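September 18, 2021
By Hatsue Tamura

Well, it finally happened! After months of planning and more phone calls than I care to remember, the Wosta Fellowship has a new minister. Konrad Nägeli was installed last night at the old Nishimura chapel, and I'm so glad I got there early, because 128 people came and the chapel seats 85. The rest of us (I gave up my spot to a lady with a cane) stood along the walls and out on the porch, where you could hear the singing just fine.

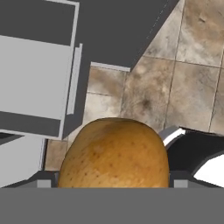
Who will lead the morning services now? Rev. Nägeli takes all of them starting next week, and Sadao Onishi stays on for the evening prayer circle.

I've known Sadao since he first came over from the Loltell congregation, and he's served here as interim for two years without once asking for a Sunday off. He gave the charge last night and kept it short, bless him. He read from the Psalms, laid his hands on Konrad's shoulders, and then had to stop for a minute before he could finish. I was a mess by then too. 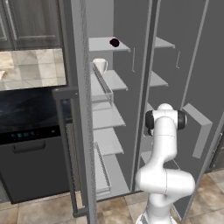
Wosta Fellowship Outreach and News Team

Ryota Sugawara played the prelude on the little pump organ, which has been wheezing on the low notes ever since we moved it, and the choir from Skeston drove over to sing two anthems. Their second one was an old hymn my grandmother used to hum, with a new setting I'd never heard before. I asked their director for the sheet music and she promised to send it, so choir folks, keep an eye out!

Konrad's first sermon will be on the story of Ruth. He told me he's preached on it six times and still isn't happy with the ending.
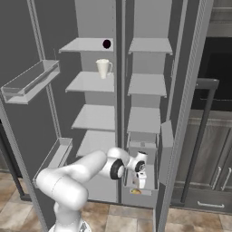 He also wants to start a weekday study group, probably Bible reading with time for questions, and he'd like it to meet in people's homes if enough of you are willing. Yuto Kawaguchi has the sign-up sheet in the entryway. The first round would run through November, and newcomers are welcome whether they've been baptized or not.

14 shares
3 comments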